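Lucienne Caron
Okay, a few of you asked how it's going at work now that the robots are in, so here's a thread. Grab a cuppa, it's a longish one.

For anyone new: I'm at Grandard. We do returns and display stock for gift and homewares shops. Ornaments, hats, lamps, little candle holders, all the awkward stuff that comes back in a box with half the tissue paper missing. I've been on the sorting side for years.

In February we got two arms from Bramance. They went on line two, which used to be me, Golestani and whoever was free. The arms pick a thing out of the tote, turn it, put it on the right tray. That's the whole job, and it's a job I used to do 1,000 times a shift, so my wrists have opinions.

First week was rough. Boxes, fine. Books, fine. Anything with a hole in it or a floppy bit, no hope. The arm would close on the middle of a wire basket and come up with nothing, then go back and try the same spot again. Golestani started calling it "the claw machine" and it stuck.

So the job changed. I'm off the line three days out of five now and on what they call demonstrations. You pick things up and put them down the way you'd do it, it gets recorded, and the arms learn from it. My title has "trainer" in it, which my mum finds hilarious.

Pay went up a bit. Not heaps. We had to ask twice, and the union rep came along the second time. If your place is about to do this, get the new duties written down BEFORE you start doing them. I can't say that loudly enough.

What I didn't expect is how hard it is to notice what your own hands do. I've handled hats for years and couldn't have told you how I hold one. Brim? Crown? Depends on the hat! You end up slowing right down and then you do it wrong, the way you trip on stairs if you think about your feet.

The target is 20 items, each done a heap of different ways, and we're meant to have 200 good recordings before the next update goes on the arms. Doesn't sound like much. My shoulders say otherwise.

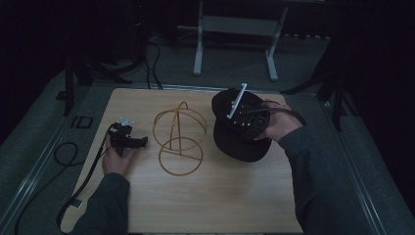

Round open things are the worst, by the way. There's so little to grab – a few thin strips and a lot of air – and where you take hold of it decides whether it rolls off on you. I've got strong feelings about this now and nobody at home wants to hear them.

People keep asking if I'm training my replacement. I think about it, yeah. Line two had three people and now it has one plus the arms. Nobody was let go, but two temps weren't asked back, and I'm not going to pretend those are different things to the temps.

On the other hand, I'm sleeping better and I can open a jar again. Both are true and I haven't worked out how to feel about it.

Someone asked about Nundent, where my cousin works. They did it the other way round, bought the machines first and told the floor after. She says half the crew won't go near them. Make of that what you will.

Back on the line tomorrow, then more demonstrations. Lamps next. If anyone has a good way of picking up a lampshade without denting it, my replies are open.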